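3.2 Vessel form and the clearing of small work surfaces

The second part of the study concerns the vessels in which hand tools are kept during and after use. Section 3.1 dealt with trays and flat rests. Upright vessels are treated separately because they occupy a small footprint, hold the tool above the surface, and are frequently borrowed from another purpose. A drinking cup put into service as a brush holder is the most common case in our records, and most of what follows refers to it.

Records were collected at two sites. The Distside rooms are shared workrooms with small tables, used for painting, glazing, gluing and light repair. The Redon rooms are domestic and were recorded in the homes of participants who had agreed to keep a log of their tabletops. Across both sites the logs yielded 753 entries in which at least one upright vessel was present. After the removal of duplicate entries and entries with no legible vessel type, 725 remained. All proportions in this section are calculated on that base unless stated otherwise.

Vessels were coded on four variables: plan (round, square, other), wall profile (straight, flared, tapering inward), rim (plain, rolled, squared) and finish. Height was recorded only as a class relative to the tool most often stored in the vessel. We did not record volume. Participants in the pilot had found volume tedious to measure, and the values they returned were inconsistent from one week to the next.

3.2.1 Plan and wall profile

Round vessels dominated at both sites. Square vessels were a clear minority, more frequent in the Redon homes than in the Distside workrooms. The difference follows from supply. The workrooms are stocked in bulk with identical round containers, while the homes draw on whatever tableware has been retired from the kitchen, and retired tableware tends to be the odd piece left over from a broken set.

A square plan has two effects on how tools sit. The first is that a handle dropped into the vessel comes to rest in a corner and generally stays there. In a round vessel a handle slides along the wall whenever a second one is added, and a group of handles tends to collect on one side. The second effect is on placement. Participants with square vessels set them parallel to a table edge or against another object more often than participants with round ones. Where the vertical corners were softly rounded the first effect was weaker, though still noted in the logs.

Flared walls were coded even when the flare was slight. A slight flare at the rim lets handles lean farther outward and separates the working ends of the tools. It also moves the load outward, and the logs contain several reports of light flared vessels tipping when a long brush was added last. No such report concerns a ceramic vessel. We attribute this to weight, but weight was not measured and the point remains open.

3.2.2 Finish and contrast with the surface

Participants were asked to state whether they could find the vessel without searching. The answers were poorest for pale vessels on white tables. In the Distside rooms, where the tables are white and the issued containers are translucent, participants reported moving or knocking a vessel they had not noticed. Saturated colors produced fewer such reports. Cream and pale yellow vessels fell between the two groups, and the answers for them varied with the lighting. Under even light with little shadow, the darker interior just below the rim served as the main cue to where the vessel stood.

Finish was coded as glazed, matte or undetermined. The third category was added after the pilot, when coders working from pictures disagreed too often on pale ceramics. A matte glaze under diffuse light cannot be reliably separated from an unglazed surface, and forcing the choice had produced agreement that was no better than chance for this group. With the third category available, agreement improved for all pairs of coders.

3.2.3 Tool in vessel, tool beside vessel

Each entry was assigned one of three states. In state A, every tool belonging to the vessel is inside it. In state B, at least one tool lies on the surface next to the vessel. In state C, the vessel is present and no tool is in view. Of the 725 retained entries, 667 could be assigned to a state from the log text alone. The rest were assigned from pictures or left uncoded.

State B was expected to be transitional. The assumption in the protocol was that a brush lying on the table would be on its way to or from use and that the state would be rare at the close of a session. The logs do not support this. State B was common at the close of sessions at both sites, and at Redon it frequently persisted over several consecutive entries. Participants gave varied explanations when asked. Some considered a brush laid beside its cup to be put away. Others kept the cup for rinsing and had no intention of storing anything in it. A third group simply had not thought about it until the question was put to them.

These explanations matter for the design of clearing instructions. An instruction such as "return the brush to the cup" assumes that the cup is a holder. Where the cup is understood as a rinsing vessel, the same instruction is read as an error or ignored. The Szabo checklist, which was in use at Distside before this study began, avoids the difficulty by naming only the surface: the table is to be left with nothing lying flat on it. Compliance with that wording was higher than with ours, and we adopted it for the second recording period.

Handle form had a smaller effect than expected. Cylindrical handles roll, and we had predicted that tools with such handles would be put into vessels sooner than tools with flat or faceted ones. The prediction held at Distside only. At Redon, cylindrical handles were left lying as often as any other type. Metal ferrules were coded as present or absent, and their condition was not assessed.

Figure 4 gives a state B arrangement with a square vessel. The cup is cream-colored ceramic or a similar material, slightly flared at the rim, and stands upright on a white table that has a light wooden strip along one side. The brush-like tool on the tabletop has a glossy black cylindrical handle and a silver ferrule. For the purposes of coding, the vessel was entered as square in plan, flared in profile, squared at the rim and undetermined in finish.
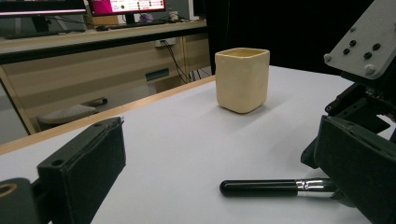

Figure 4. Square vessel with tool beside it (state B).

The distance between vessel and tool was not used as a criterion. An early version of the protocol required the tool to lie within one handle length of the vessel before the two could be coded as a pair. This excluded many entries on larger tables and included unrelated tools on crowded ones. In the final protocol a tool was paired with a vessel if the participant's log named them together, or, where the log was silent, if no other vessel stood on the same surface.

3.2.4 Edges

Table edges were recorded because vessels placed near them are more likely to be moved before the next task begins. Edges were coded as plain, banded in a contrasting material, or raised. Contrasting bands were associated with slightly more careful placement, in that vessels were less often reported as overhanging or close to falling. Raised edges had the same association and also stopped rolling handles. Neither result should be given much weight, as edge type was strongly tied to site and the Redon homes contributed nearly all of the banded tables.

3.2.5 Limits of the vessel data

The logs were kept by the people who used the tables. Entries are denser for tidy days than for untidy ones, and two participants stated that they had cleared the surface before writing. The Ulodmont series, collected earlier under a different protocol and comprising 4,000 entries without pictures, shows the same imbalance. Its vessel codes do not distinguish square from round, and it was therefore used only as a check on the frequency of the three states. Agreement between the two sets was close for states A and C. For state B the Ulodmont figures are lower, which may reflect its coding rule that a tool lying flat was to be entered as a surface item with no reference to any vessel.

Section 3.3 takes up lidded containers, for which the three states were extended to cover the position of the lid.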